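Mistau Shared Kitchen
Minutes of the October meeting of kitchen users

Started 6:15 p.m., or as near to it as the kettle allowed. 15 present, which the chair noted was a record and put down to the agenda item about the fridge.

1. Minutes of the last meeting
Approved with one correction. The phrase "a full and friendly discussion of the dish rack" was changed to "a discussion of the dish rack."

2. Matters arising
The missing colander is still missing. A different colander has been handed in. It was agreed to accept it and ask no questions.
The sign above the sink has been replaced. The new one says the same thing in larger letters.

3. Money
The kitchen account stands at $429, up from $385 in the summer. Most of the increase is the Skoltance refund for the toaster that arrived without a lever. A member asked whether the money could go toward a better toaster. Another member asked what was wrong with the current one and was told, at some length. Carried over to the next meeting.

4. Utensils
The main business of the evening. Everyone agreed that the second drawer no longer opens without a struggle, and that whatever is holding it shut is probably a ladle. A proposal had been circulated to retire the drawer as a home for cooking tools and hang them from a stand instead, where they can be seen and, in theory, returned.
The stand under consideration has a round base shaped like a bowl, a tall pole, and a disk at the top with hooks all the way around the rim. Points raised in favor: it takes up little room, and a spatula on a hook can't jam anything. Points raised against: it is shiny, and somebody will have to keep it that way. The member who raised this was invited to be that somebody and withdrew the point.
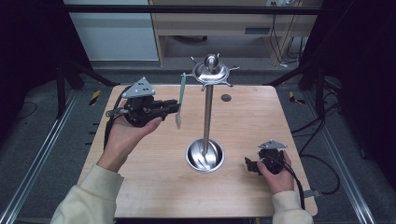

Item 4: the stand, with the green spatula.

There was a long exchange on what should go in the base. One view was that a bowl at the bottom is an invitation to rubber bands, twist ties and the caps of pens. Another was that these have to live somewhere. The meeting voted to keep the bowl clear, and the chair asked that the vote be recorded so it could be pointed at later.

Also under this item: spatulas. The kitchen owns more than it has ever needed and will keep the pale green one, which is popular. The two with melted corners are to be thrown out. A request to save one of them "for paint" was heard politely and declined.
Not every handle has a hole in it. Tools that can't be hung will go in the Cikia crock by the stove, which currently holds chopsticks and one candle.
Agreed: the stand goes to the left of the stove, far enough away that a sleeve will not find a hook and a burner in the same movement. Whisks, ladles and spatulas on the hooks. No dish towels – this was proposed twice and voted down twice.
Action: kitchen group to empty the second drawer before the next meeting and report on the contents.

5. The fridge
Expected to be lengthy and was. The bottom shelf has again been used for long-term storage. A tub labeled "soup, maybe" was discussed and has since been removed with tongs. From now on anything without a name and a month on it goes out at the end of the week. One member voted against, on behalf of the soup.

6. Amano order
The bulk order came to $152, for rice, oil, dish soap and a quantity of cumin that reflects a misunderstanding about units. Members are welcome to take some cumin. Members are encouraged to take some cumin.

7. Any other business
The oven timer runs fast. Noted.
The bottom cupboard door has been fixed and can now be shut by hand instead of by foot. Members are asked to get used to this.
A request for background music during cleanup was referred to the next meeting, on the grounds that it was nearly eight and people wanted to go home.

Meeting closed 7:55 p.m. Next meeting in November, same room. Please bring your own mug and take it away again.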